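4. Setting up the bedroom heater

The Trimwood panel heater is made for rooms with one outside wall. Read this section through before you plug it in. Wall fixing is covered in section 5.

1. Choose a wall with a free socket within reach of the lead. Do not use an extension lead.
2. Screw the 2 feet to the base with the 4 short screws supplied.
3. Stand the heater upright on a level floor, with the controls facing into the room.

Caution: keep 700 mm clear in front of the heater and above it.
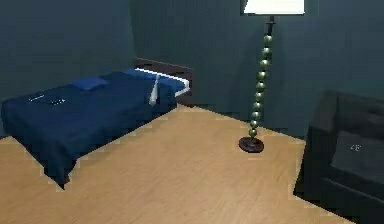 The heater gives off most of its warmth from the front grille, and anything hanging close to it can scorch. Curtains are the usual trouble, but check bedding as well. A duvet like the navy one here, which hangs down the side of the bed and nearly reaches the floor, spreads further than the mattress does, so measure from the edge of the cloth. Tuck it in if you are short of room.

4. Plug in and switch on at the wall. The standby light shows red.
5. Press and hold MODE until the display flashes, then set the clock.
6. Choose LOW for overnight use. The fuse is rated for both settings.

Note: a faint smell on first use is normal. Open a window and run the heater on HIGH for 59 minutes, the longest the timer allows.
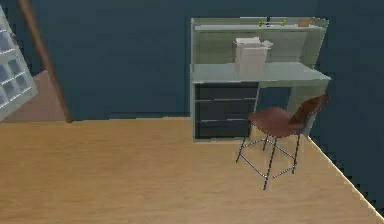 7. Set the night timer once the first run has finished. Press TIMER, choose a start time with the arrows and press MODE to save. The clock does not change itself when the hour goes back, so put it right by hand before November.

Caution: never cover the heater or dry clothes on it.

If the display shows E2, unplug the heater, let it cool and start again from step 4. If the code comes back, contact the Trutside service desk in Gukstead.

Section last checked by Dilruba Chowdhury, October 31, 2020.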